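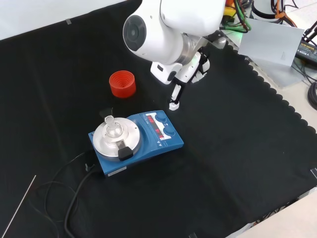

Harju, 2022-03-06 – The Hilia shared workshop is publishing the plans for Humanus, a bench robot its members are building to work around ordinary lab equipment. The workshop makes no promise that it will save anyone time.

Humanus uses a white two-finger arm and a magnetic stirrer hotplate on a bench covered in black cloth. Members have put in 258 hours so far. In the latest round of 50 trials, the arm set a flask on the plate correctly in 10. A person does this without thinking, and the workshop would like that kept in mind when home lab robots are called nearly ready.
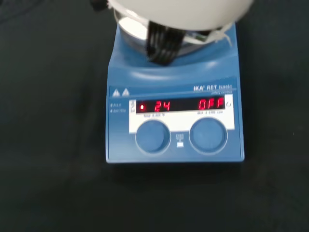
The stirrer's display, reading 24 on the left and OFF on the right.

Heating and stirring are left out of the first release. Turning a knob is a harder job than placing glass, and the members have seen too many demo videos – their own included – that skip the failures. All 50 trials will be posted uncut.

The plans and parts list will be free to download in April. A second build is planned at the Ustau workshop, using the same instructions and no help from Hilia. Until that one works, Hilia advises against buying parts.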